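About us

Welcome to Drellska

Drellska is a small school of languages and everyday skills for adults. We opened our doors with one classroom, one teacher and a kettle which belonged to the teacher's mother. Today we have eight classrooms in two buildings, and the kettle is still in the kitchen on the ground floor, but please do not use it, there is a newer one.

Our main building stands on Chmielewska Street, opposite the tram stop. Before us it was a shop with fabrics, and in some rooms you can still find the long brass rulers fixed to the wall. We decided to leave them. The second building, Pruseleck House, is five minutes away by foot and we use it mostly for evening groups and for the exams in December.

What we teach

The biggest part of our work is languages. We have courses of English, German, Spanish and Polish for foreigners, from the very first words up to a level where you can argue with your landlord. A group has no more than 12 people. If fewer than five persons sign up, we do not cancel the course, but we make the lessons a little shorter and keep the same price for the term. Everybody is informed of this before the first payment.

Besides languages we run short courses in book-keeping for small firms, sewing, basic household repairs and writing of official letters. The course of letters was an idea of our students, who had been asking the teachers for help in the breaks so often that the breaks disappeared. It is now one of our fullest courses and there is usually a waiting list for the spring.

How the lessons look

We do not believe in long lectures after a working day. In a normal lesson of 90 minutes the teacher speaks for the first part, then the students work in pairs or at a shared table, and the end is kept for questions. Homework is given once a week. You will not be punished if you come without it, but the teacher will ask you about it, and most people find this enough.

We use printed books from our own library and also sheets prepared by the teachers. Students can borrow up to three books at a time. The library has 2,773 titles, among them a good shelf of easy novels in German which we received from a school that was closing.

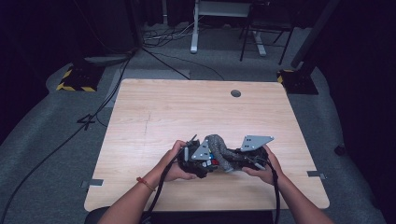

Two hands, one table

Our teachers

There are 19 teachers at Drellska at the moment. Some of them work with us full time and others come for one or two groups in a week. All language teachers have a diploma for teaching adults, and every new teacher first sits in the lessons of a colleague for one month. We ask students for their opinion twice in each term, on paper and without signature, and the answers are read by the whole team together.

Many of our teachers learned the language they teach as grown-up people. We consider it an advantage. They remember which things were difficult and how long it took.

Who comes to us

Each term we have around 200 students. The youngest are just after school and the oldest group, the morning Spanish, is mostly pensioners who travel together in summer. We also teach employees of local companies. The longest cooperation is with Trokix, whose office staff have had English with us in their own meeting room for several years.

Prices and places

Fees are paid by the term or in two parts. There is a lower price for pensioners, for students and for people who are looking for work, and you only need to show a document at the office. The fee includes the sheets and the use of the library. It does not include the exam.

The ground floor of the main building can be reached without steps. Pruseleck House has a steep staircase and unfortunately no lift, so if this is a problem for you, please tell us when you enrol and we will move your group to Chmielewska Street.

Visit us

The office is open in the afternoons from two until seven. You can come without an appointment, take a short placement test and sit in one lesson for free. Enrolment for the late autumn courses starts on Oct 2, 2023 and it is possible to join a running group until its third week, if there is a free chair. Bicycles can be left in the yard, the gate is on the left side of the building and must be pushed quite strongly.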